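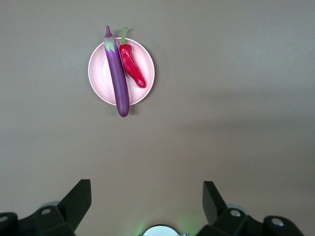

Início | Edições | Submissão | Contato

3.2 Demonstração no dia aberto

A demonstração ocorreu em fevereiro, durante o dia aberto do laboratório Zivau, em uma segunda-feira. O público acompanhou a tarefa de um corredor lateral, com a saída da câmera do punho projetada em uma tela. A Figura 2 reproduz uma vista dessa câmera, com a berinjela e a pimenta vermelha no prato e os dois dedos da garra afastados.

O conjunto Koston, descrito na Seção 2, reúne 3.818 episódios de manipulação de alimentos. Destes, 1.329 envolvem hortaliças e foram usados no ajuste da política. Para a visita, foram programadas sessões de 40 minutos, conduzidas por sete operadores em revezamento. Entre uma sessão e outra, os visitantes podiam fazer perguntas e indicar o próximo item a ser retirado.

A berinjela impõe uma restrição que a pimenta não impõe. Por ser mais longa que o diâmetro do prato, ela ultrapassa a borda nas duas extremidades, e o ponto de preensão precisa ser estimado sobre o corpo do vegetal – o centro do prato não serve de referência. Na pimenta, o corpo fica dentro da borda e apenas o pedúnculo se projeta para fora. A proximidade entre os dois itens na parte superior reduz o espaço disponível para os dedos, razão pela qual o planejador Kadrić dá preferência à metade inferior, onde o vão é maior.

Figura 2. Vista da câmera do punho na tarefa de retirada de hortaliças.

As perguntas do público trataram sobretudo da força aplicada e do brilho da casca, tema retomado na Seção 4.

Última atualização: fevereiro
Contato | © Zivau | Voltar ao topo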